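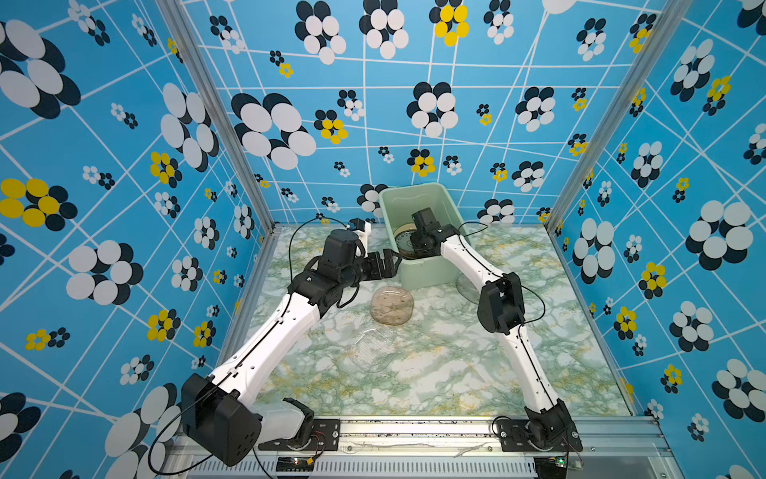
I have been asking the same question since January: can a machine do a chore yet? I mean a real one, the kind you do on autopilot while thinking about dinner. Putting things in a bin, say. My answer on Friday night, after a long visit to the workshop at Plokbridge and far too much coffee, is "sort of, and it's wonderful to watch."

The chore they picked is tidying. Loose things go in a green bin, and there are two arms to do it with. A person would need one hand and no attention at all! But stand there for a while and you start to see how much is packed into that one dull job. Which arm goes first? What does the other one do in the meantime? How do you get two fingers under something round and flat that's lying on a smooth floor? (Try it with a coaster on a kitchen counter. You'll slide it to the edge and tip it off, and you won't even notice you had a plan.)

Clear plastic is the one that gets me. I could hardly pick out the clear tray against the marble pattern myself, and I knew it was there. Glass, cling wrap, the lid of a takeout box - my kitchen is half made of stuff you see mostly by its edges. Any machine that wants to do my dishes has to cope with that before it gets anywhere near a wine glass.

The crew keeps a log, which I loved. The task is called Tillum, for reasons that were lost before I arrived, and it had 462 tries written up when I read it. The best run of 200 in a row had 90 with every single item in the bin at the end. That's less than half, I know. But the first page of the log is nearly all misses, and flipping forward through it is like watching a toddler learn to use a spoon.

The notes are great too. "Let go early." "Both went for it." "Got it, put it back." I have done all of these with laundry.

So what about the house? I still wouldn't hand over my kitchen. A bin that stays in one place is a kindness, and my own floor has a rug, a dog, and whatever the dog has brought in. On a shop floor I'm more hopeful. The packing bench at Zameck, where I worked for 2 summers, was the same few parts going into the same few tubs all day long, and slow would have been fine if it kept going through lunch.

Speed is still a sore point, by the way. I caught myself leaning forward, trying to help with my shoulders.

Next on my list is folding. Radulović, a small shop across the river, is having a go at dish towels, and they've said I can come and watch if I bring my own towels. I'm bringing the ratty ones.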